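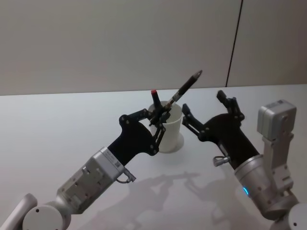

White paper cup, plain, with a black pen. Pen not included.

Skelleck Plain Paper Cup, white, unprinted
Sold in sleeves of 60 or by the carton of 2000
Stocked by Adport. Page last checked 16/04/2026

Skelleck would like you to think of this as a "desk and drinks essential". It is a paper cup. The sides are plain, the rim flares slightly, and it stands upright on a flat table, which we would hope for at the price.

We list it because offices keep asking for something without a logo. The maker's leaflet also calls it a pen pot. We have our doubts. An empty paper cup weighs next to nothing, and a few heavy pens leaning the same way will have it over. Put a couple of coins in the bottom, or buy a proper pot. The Flavus one costs more and will outlast a carton of these.

For drinks it does the job. Hot ones want a second cup or a sleeve, whatever the leaflet says about "comfortable grip". Lids are sold separately and the Tsakiris lids do not fit, although their box claims they suit most cups. We tried 5 and sent the rest back.

Plain white does show every coffee drip. If that bothers you, order the brown.

Delivery: 2 working days on sleeves, 5 on cartons
Returns: unopened sleeves only
Recycling: ask your council before you put them in with the paper. "Paper cup" on a packet doesn't settle it.

Next price review: October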